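Arm 2 is back up, mostly

Quick one tonight because I still have to write the handover for Wai-kit Fang and it's already past 9. Putting this down mainly so I don't have to work it all out again next time the thing acts up.

Short version: fingers were slipping, wrist cable was rubbing, home position had drifted. All three at once of course.

What it was doing

Started in July. Grab on the towels got worse and worse, then one afternoon it just stopped holding anything thicker than a washcloth. Fingers close, arm goes up, cloth stays on the floor. The log said grip OK every single time. So the log is no help, it only checks that the motor reached its current limit and has no idea if there's fabric in there.

First guess was the pads. Second guess was the software update from Kernisberg that went on the same week. I wasted an entire evening rolling that back and it changed nothing, sorry Kernisberg.

Pads

It was the pads. The Stimix ones we put on in spring had gone shiny, you could feel it with a thumb. 3000 cycles is what I had written on the box as the swap point and we were well over that, I never reset the counter after the last change so who knows.

Swapping them:

Power off at the wall, not just the stop button. Prop the wrist up on something first or it sags on you. Two screws per finger, the tiny hex ones, DO NOT use the ball end key or you'll round them out like I did. Peel the old pad, clean off the glue (takes forever), new pad on, clamp it. I gave it 20 minutes in the clamp and went and ate.

Also wiped all the lint out of the finger joints while I was in there. So much lint. Cotton towels shed like a dog and it packs into the pivot until the finger can't open the whole way. Should be a weekly job, I'm going to put it on the sheet.

Cable

Wrist cable had a flat spot where it was dragging over the elbow housing. Jacket wasn't through yet but it was thinking about it. Re-routed so it swings out in a big loop to the side and comes back in lower down. Looks messy. Works though, it has enough slack for the whole reach down to the floor and doesn't touch anything on the way. Liu wanted it zip tied tight along the arm like the drawing shows and that is exactly how we got the flat spot, so no.

Homing

After all that the tips were coming down a bit high. Re-homed it twice, same answer both times, so at least it's repeatable. Z offset went from 300 to 171 in the config. I know that's a big jump. I think the old number was left over from the Skellthorpe bench where the arm was mounted lower, and we'd been getting away with it becuase the old fingers were longer. Wrote the new one on tape on the controller.

If you touch the offset, go down in small steps with the speed turned way down. Fingers straight into a hardwood floor at full speed is an expensive noise.

Testing on the pile

Striped towel and the blue cloth in one heap on the floor, bin on one side, wire basket on the other. Didn't fold or flatten anything, a neat stack is too easy and tells you nothing about the pads. Green lights on, tips right down in the blue one.
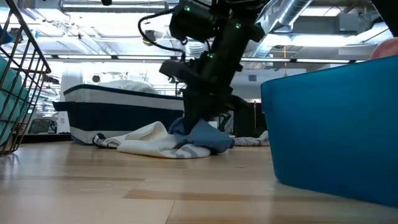 Still to do

Reset the pad counter. Really this time.

Order more pads, there's one set left in the drawer and it's the old shape.

Replace the two hex screws I chewed up. They're holding but the next person is going to hate me.

Ask Kernisberg if grip OK can look at finger position as well as current. If the fingers closed all the way there's nothing in them, seems like an easy check??

Put the update back on. Want a full day of runs on the new pads first so I'm not changing two things at once again.

Thin flat stuff. It pinches the edge of a towel ok but I haven't done anything careful with pillowcases since the offset change, and those were always the worst.

Wai-kit, if you're reading this instead of the handover, the handover is this with less complaining. Spare hex key is in the top drawer, straight end only please.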